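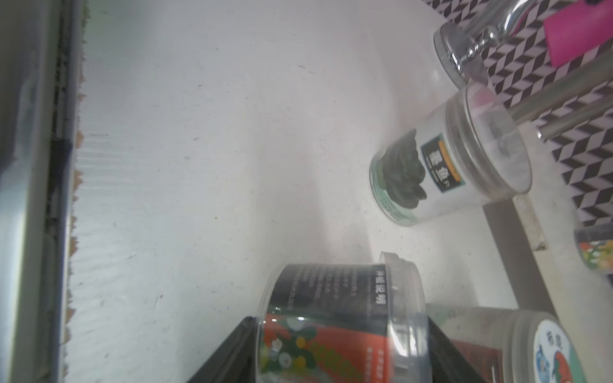 Wrist cam, jar held between the two fingers. Second clear jar with the screw lid is still standing on the table.

Nikora cell: setup and upkeep notes
README for the jar pick and place cell

Maintainer: Shona Cairns
Last real edit: March. Small fixes since then, not logged.

What this covers
One arm, one two-finger gripper, one wrist camera, one white tabletop. Clear plastic jars and containers, with lids and labels. Not the Zarkley line, that has its own README.

Before you start
- E-stop out, arm parked, Jetora controller on. Wait for the steady light.
- Wipe the fingers. Black pads get greasy from labels and then jars twist in the grip.
- Wipe the camera window. Dry cloth only.
- Check the wrist cable has slack at full rotation. It got pinched once, two days lost.

Gripper
Open width is in raw counts, 0 to 1,000. Closed limit 264 for the small jars, 280 for the wider ones. Dont go tighter, the thin ones dent and the lid pops.
Grip on the body or across base and lid, both work. Across the lid you need the slow close.
Pads: swap the pair together, never one. Two screws each. Re-zero afterward or every number above is wrong.

Camera
Image is rotated relative to the table. Objects look tipped over when they are standing up. This is normal, leave the mount alone. Rotation is handled in the Bettencourt config, key wrist_rot.
Glare on clear lids is the main problem. Turn the overhead light down before touching exposure.
Held jar should show at the bottom of the view with both fingers visible. If one finger is missing the bracket slipped, re-seat and recalibrate.

Tabletop
Worn. Scratches, specks, gray smudges, one edge chipped with the tan showing through. Keep jars off the chipped edge, they rock. Some of the marks get picked up as objects by the old detector, so use the mask file.
Dont sand it. Dont tape it either, tape leaves glue.

Routine
Every 12 hours of run time: wipe pads, check screws, run the homing script twice.
After any crash: homing, re-zero, one slow pick with an empty jar.

Known issues
- Homing sometimes stalls on joint 4. Power cycle teh controller, try again.
- Label reader fails on sideways text. Open.
- Slow close setting doesn't survive a restart. Set it by hand.

Questions to Shona, mornings are best. Spare pads in the drawer under the controller.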